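Open day at the Jenside leisure centre — quick notes

Typing this up on the tram so excuse the state of it. Went along to the Jenside open day, first one since the reno. Parking a nightmare. Gave up and left the car near the Maruson bakery, 12 minute walk back, uphill, in thongs. My own fault.

Front desk had the tour groups sorted by coloured wristband. Ours was led by Radomir Lazarević, who ran the old pool for years and clearly misses it. Started at the plant room. Loud. New filters, heat pumps on the roof, a lot of pipe. He reckons the water turns over every 5 hours now, old one took most of a day. Kids in our group bored stiff, me not so much.

Then the 25 metre pool. 6 lanes, ramp at the shallow end — long overdue, mum will be stoked. Change rooms are better but the hooks are still too high for littlies. Lockers take a coin you get back, bring one.

Upstairs to the gym, weights at one end, mats at the other. Bring your own towel, or they've got some up there.

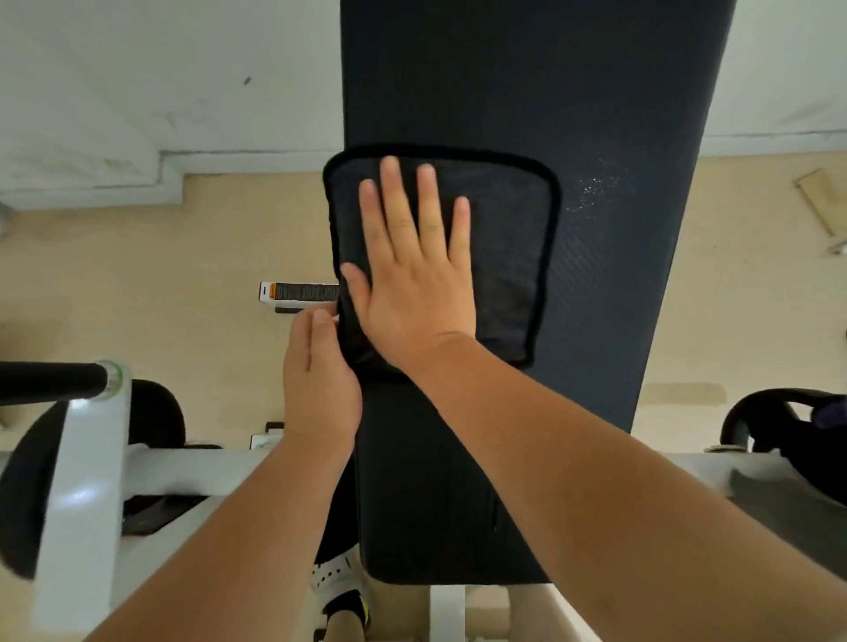 Membership is 76 dollars a month for pool and gym, no joining fee if you sign on the day. I didn't. Want to see the off-peak price first, which wasnt on the sheet. Somebody at the desk said they'd email it. Creche opens in February, fingers crossed, names down now if you want a spot.

Cafe run by the Drindetti people, same as the one at the library. Flat white fine, sausage roll excellent, queue shocking. Sat outside under the new shade sails and watched the aqua aerobics demo through the glass. Music way too loud but they were having a ball.

Community hall out the back is named for the Grgić family, who had the market garden there before the council bought it. Nice wall of old photos, tomatoes mostly. Could of spent longer there but the next group was on our heels.
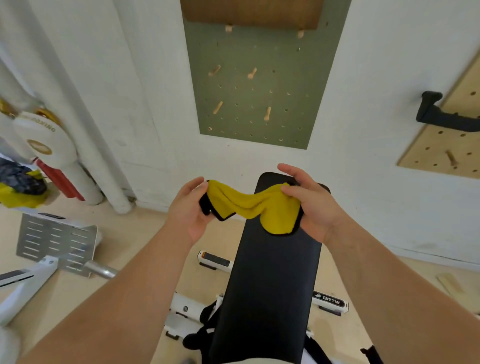 Yellow towel and a weight bench, gym level.

Missed the sauna, it was shut for a tour clash. Doors close at 5, and they mean it — lights went off while I was still looking for my hat. Will go back for a proper swim and report on the water temp.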